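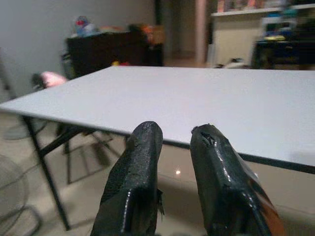 9月、午前の続き。Nulcombe の平面推定を新しい版に差し替えた件。

昨日までの結論は「差し替えたら机の高さが安定した」だったが、どうも信用できないので最初からやり直している。安定したのは確かだろう。ただ、何が安定したのかを誰も見ていない。ログに出る高さの標準偏差が小さくなった、だから良くなった、という話になっていて、偏差が小さいまま間違った面に張り付いている可能性を誰も潰していない。自分も昨日は潰さずに帰った。

### 今の構成(後で忘れるので)

- 手首カメラ → Nulcombe(自己マスク、平面推定、物体候補)
- Nulcombe → Hastora(接近姿勢の計画)
- Hastora → Nuttall 側のコントローラ(軌道追従だけ。判断はさせない)

自己マスクというのは指を画像から抜く処理のこと。CAD の指形状を投影して、外側に少し膨らませているだけ。学習はしていない。ここは Fundico から来た設定ファイルをそのまま使っている。

### 気になっているところ

指が CAD どおりの形をしていない。左の指は内側の中ほどに被覆の小さな切れ端がめくれて垂れているし、右は先端近くが欠けてえぐれている。右下の縁には茶色っぽいオレンジの帯が付いている。どれも CAD には無い。マスクの膨らませ幅で吸収できている、というのが Fundico の言い分で、資料にもそう書いてある。吸収できているかどうかの図は無い。

切れ端のほうは指の輪郭から飛び出すので、マスクの外に残れば「机の手前に浮いている小さな物体」になる。欠けのほうは逆で、マスクが実物より大きいぶん背景を捨てるだけだから害は小さいはず。つまり心配すべきは左。なのに昨日の議論は欠けの話ばかりしていた。見た目が派手なほうに引っ張られたと思う。

もう一つ、指の前面がかなり光る。黒いから暗部だけ切れば済む、という輝度しきい値の案(チャットに出ていたやつ)は、このハイライトがある時点で無理。却下でいい。

### 平面の話

手首をこの向きにすると、机は視野の真ん中あたりで、指の間から見えるのは机の縁と床。要するに、把持点の候補を一番取りたい場所に、机と床の境目が来る。平面推定が両方の点を拾ったらどうなるかを考えると、旧版がふらついていたのはむしろ正直な挙動だったのかもしれない。

床はつやのあるタイルで、指の隙間のすぐ下に天井灯の映り込みがある。深度が荒れるならまずここ。新版の変更履歴には「外れ値の扱いを改善」と一行だけあって、何をどう捨てるのかは書いていない。ソースを読んだ限りでは、前フレームの平面から離れた点を重み付けで落としているように見える。それなら偏差が小さくなるのは当たり前で、前の答えに引きずられているだけでも同じ数字が出る。

### 切り分け 1:前フレームの引き継ぎを切る

新版のまま、フレーム間の引き継ぎだけ無効にした。設定項目に無いので、毎フレーム状態を初期化するラッパーを書いた(ブランチに置いてある。きれいではない)。

記録済みのバッグから 390 フレームを再生。手首の姿勢は固定のもの、接近中のもの、両方混ざっている。

結果:

| 条件 | 床側に張り付いたフレーム |
|---|---|
| 新版、引き継ぎあり | 9 |
| 新版、引き継ぎなし | 13 |

引き継ぎありの 9 は全部連続している。つまり一度床に落ちると、しばらく戻ってこない。引き継ぎなしの 13 はばらばらに散っている。どちらが嫌かと言えば、計画側から見れば前者のほうがずっと嫌だ。散っていれば Hastora の入口で弾ける。連続していると、もっともらしい平面として通ってしまう。

標準偏差だけ見ていたら新版の勝ち。昨日の自分はこれで納得しかけた。

なお「張り付いた」の判定は、推定平面とアーム基準で測った机の高さの差で機械的に出している。机の高さの実測そのものが、前にプローブを当てて取った値で、その後に机が動いていないという保証はない。午後に測り直す。

### 切り分け 2:自己マスク

マスクの膨らませ幅を振ってみた。狭くすると左指の切れ端のあたりに物体候補が立つ。予想どおり。広げると消えるが、指の隙間の見える範囲が目に見えて痩せていく。隙間が痩せると机の縁が取れなくなり、接近の終盤で位置の手がかりが減る。

Fundico の既定値だとどうかというと、候補が立つフレームと立たないフレームがある。「吸収できている」とは言えない。ただし「まったく駄目」とも言えないのが腹立たしい。手首の照明の当たり方で変わっているのか、指の開き幅で変わっているのか、まだ分けられていない。開き幅はエンコーダの値がバッグに入っているので、並べれば分かるはず。並べていない。

案としては:

1. 実物の指を開き幅ごとに撮って、CAD 投影をやめて実測マスクにする
2. 切れ端を切る
3. 把持点候補のうち、指の座標系で動かないものを捨てる

2 が一番早い。ただ、切ってしまうと次にめくれたとき同じ穴に落ちるので、3 を入れてからにしたい。1 は作った日から古くなる。被覆は使えば削れる。Fundico の担当は 1 を推しているが、保守を引き受けるとは言っていない。

### Sandra とのやりとり

Sandra Whiteley に上の表を見せた。返事は短くて、「床に張り付いた区間、手首はどっちを向いてる?」。見ていなかった。見たら、連続 9 フレームの区間は手首が机の手前の縁に寄っていくところで、机の面積がどんどん減って床が増える途中だった。

彼女の意見は、平面推定をいじる前に、そもそもこの姿勢で平面を推定するのをやめろ、というもの。接近の前に机全体が見える姿勢で一度取って、あとは運動学で運べばいい。理屈は分かる。ただ、それはキャリブレーションが合っていることを前提にしていて、手首カメラの外部パラメータをいつ取り直したのか、こちらの記録に無い。彼女の記録にも無かった。運動学で運んだ平面がずれていても、今度はそれを教えてくれる観測が無くなる。

折衷で、姿勢が切り替わった時点の平面を基準として保持し、接近中の推定は「基準との差の監視」だけに使うことにした。差が出たら止める。直そうとしない。止まる回数が増えてうるさいと言われるだろうが、しばらくはうるさいほうがいい。

### 計画側

Hastora のほうは、来た平面を疑わずに使っている。衝突判定の机も同じ平面から作るので、平面が床に落ちると机も一緒に消える。認識が間違ったとき、衝突判定まで仲良く間違う構造。これは新版とか旧版とかいう話ではなく、最初からこう書いてあった。レビューを通したのは自分なので文句を言う先が無い。

衝突用の机は固定値で別に持つ。ついでに、接近時の計画タイムアウトを 170 ms のままにしてあるが、この値の根拠が見つからない。コミットのメッセージは「調整」。短くすると何が落ちるのか試さないまま、触らずに残しておく。今日はこれ以上変数を増やさない。

### 午後にやること

- [ ] 机の高さを測り直す(角と中央、値は必ずここに書く)
- [ ] エンコーダの開き幅と、左指の誤候補を並べて見る
- [ ] 基準平面の保持と、差の監視。止めるだけ
- [ ] 衝突用の机を分離
- [ ] 手首カメラの外部パラメータ、取得日を探す。無ければ取り直し
- [ ] Nulcombe は旧版に戻さず、新版+引き継ぎなしで固定
- [ ] Fundico に質問:膨らませ幅の既定値は何を根拠に決めたか。図を要求する

### 14時過ぎ、追記

開き幅と並べた。相関があるようにも見えるが、開き幅が大きい区間はどれも机から遠いので、距離と区別がつかない。今あるバッグでは無理。距離を固定して開閉だけするバッグを新しく取る必要がある。

それから、監視のしきい値を決めようとして、手元の 390 フレームに合わせて選びかけた。同じデータで問題を見つけて、同じデータでしきい値を決めて、同じデータで「直った」と言うことになる。やめた。しきい値は新しいバッグを半分に割ってから決める。それまで「改善」という言葉をチャンネルに書かないこと。自分も含めて。

机の測り直しはまだ。定規が見つからない。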